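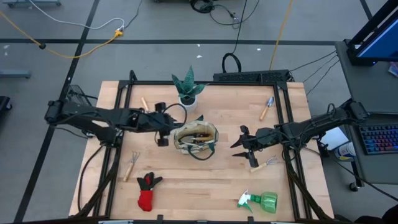 What should a student team do first when the arm drops a hand tool again and again?

Look at the handle before you touch the program. In our club most of the dropped tools came from dust or old polish on the wood, and a wipe with a damp cloth was enough.

Workshop tips from the Prutis robotics club
Collected by Tihomir Vukadinović

These tips are for the teams preparing the garden bag task for the Zanberg round in April. The task gives you 4 minutes to pack a set of small garden tools into a fabric bag. Most of the points are lost in the preparation of the table, so I write mainly about this.

The bag. A soft bag falls closed when it is empty. Put a folded piece of cardboard in the bottom, cut a little smaller than the base. Sérgio Mendes from the Jaltach team irons his bag on low heat with a tea towel on top, and the sides stand much better after. Check the care label before you try it.

Wooden handles. Do not oil them in the week of the competition. If you must, use very little linseed oil, leave it overnight and rub it dry. Oily rags can catch fire on their own, so lay them flat outside to dry, never in the rubbish bin.

Rakes and trowels. Soil in the corners makes a mess of the table. An old toothbrush and warm water with a drop of dish soap will do it. Dry the metal at once or you will have rust by Monday.

Gloves. These are the hardest object for every team. Wash in cold water, dry them in the shade and press them flat under a book. A stiff glove is easier to grip than a soft one.

Spray bottle. Rinse it well and practise with it empty. Later you can add 200 mL of water and see how the grip changes. Turn the nozzle to the closed position first.

The table. Clean it with a microfibre cloth, no furniture spray, the tools will slide. We mark the starting places with painter's tape and take the tape off after 90 minutes at most, so the glue does not stay.

Questions about the practice hours go to Stan at the front desk.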